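Open Day at the Brudport Climbing Center and the Cakurus Rope Workshop

On Monday, August 25, 2025 I visited the open day in Brudport, where the climbing center and the small rope workshop Cakurus share one long building. I climb mostly indoors since three years, and I wanted to see how a rope is made before I buy my next one. The train from Starndale takes 50 minutes and the station is a short walk from the door. Entrance was free, but you had to register for the workshop tour, and the groups were small.

I was too early for my group, so I signed the paper at the desk, got a sticker with my name, and sat down with the program.

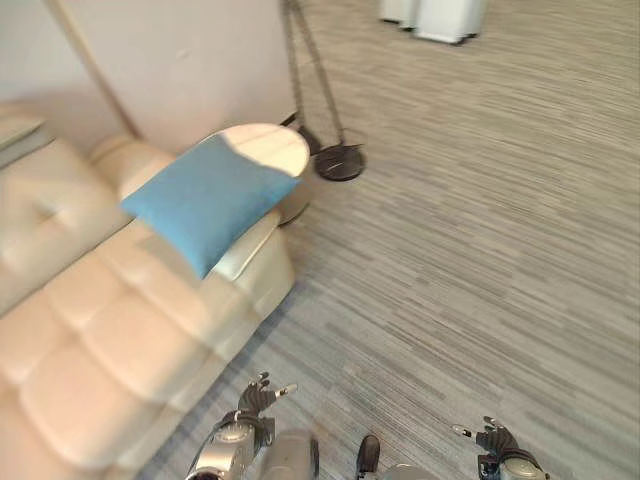 The waiting area before the first tour.

Our guide was Xiomara Ridgeway. She has worked at Cakurus from the beginning and she speaks quite fast, so I asked her two times to repeat something, and she was patient with it. We were given ear protection because the braiding machines are loud. In the first room the thin nylon yarns are twisted together and then treated with heat. The yarn shrinks in this step, and this is what gives the later rope its stretch. Before the treatment the yarn feels stiff and almost like fishing line. After it, it is soft. We could touch both.

In the second room are the braiding machines. The bobbins run around each other in a circle, and the sheath closes over the core in the middle. I stood there a long time. The rope comes out much slower than I expected, and a person walks along the machines and feels the rope with the fingers. Xiomara explained that an experienced hand finds a thick place in the sheath sooner than the eye does. The model they were making was the Antal, a single rope for the gym and for sport routes, and the color was a dark green which I did not see on the shop shelf.

Then came the drop tower – for me the best part of the day. A steel weight falls on a short piece of rope, and the rope must hold. They did one drop for us. The sound is not so big, but you feel it in the floor. One boy in our group wanted to know if he can keep the broken rope, but the rope was not broken, so he got a cut end from the box instead.

After the tour there was a break of 20 minutes.
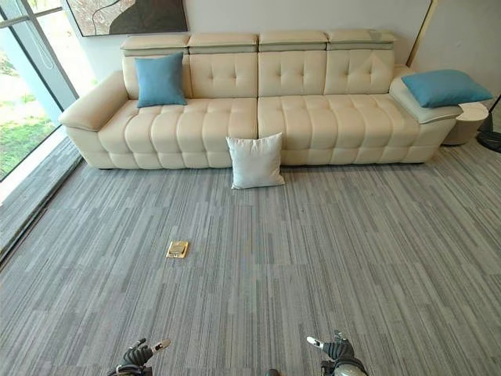 I used the break to ask Xiomara which rope she would recommend for somebody like me, who climbs two evenings in a week and goes outside maybe in summer. She did not try to sell me the expensive one. She said that for the gym I should take a thicker rope with a strong sheath, and that the dry treatment is money lost if I never climb in wet conditions. We talked about this by the long cream sofa with the tufted back and the adjustable headrests, and I wrote down her advice in my notebook. She also told me to cut the ends when they become soft and to mark the middle again after it.

The afternoon belonged to the climbing center. Senan Costello gave a short class about belaying for people who already know the basics. He looked at how each of us holds the brake hand, and he corrected nearly everybody. My mistake was that I let the hand come too high when I pay out the rope quickly. I had this habit for a long time and no partner ever said a word about it. He let me repeat the movement on the ground, without a climber, until it was slow and clean.
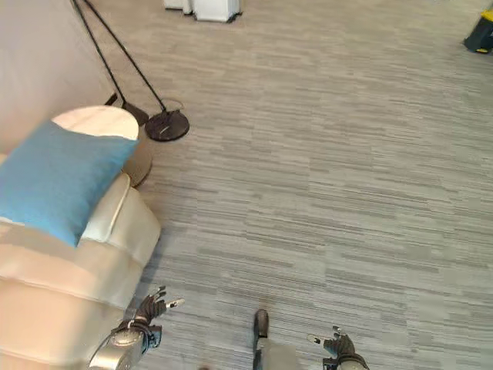

He also showed how the same device behaves with a new thin rope and with an old fuzzy one. With the thin rope you need much more grip, and a heavier climber can surprise you. I am light, so we practiced also with a resistor at the first bolt. I felt the difference at once, and I will probably buy one before the winter season.

The walls themselves were open to all visitors until the evening. There is one tall lead wall, a slab for beginners, and a bouldering room in the back which was very full. I did four easy routes on the slab and one on the lead wall, where I had to rest on the rope before the last hold. The routes are set in a friendly way for shorter people, and I wish my home gym would do the same. The grading was a little soft, I think. 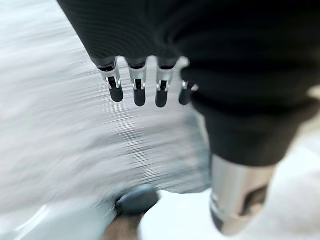 Some practical things for those who want to go. The next open day is planned for February, and the registration for the workshop tour will be on the website of the center. Bring closed shoes, you may not enter the machine room with sandals. Rental shoes and harness were included on the open day, but chalk was not. The café closes early, so eat before the afternoon class. The last direct train to Starndale is easy to miss if you stay for the evening climbing. I missed it, and I took the bus.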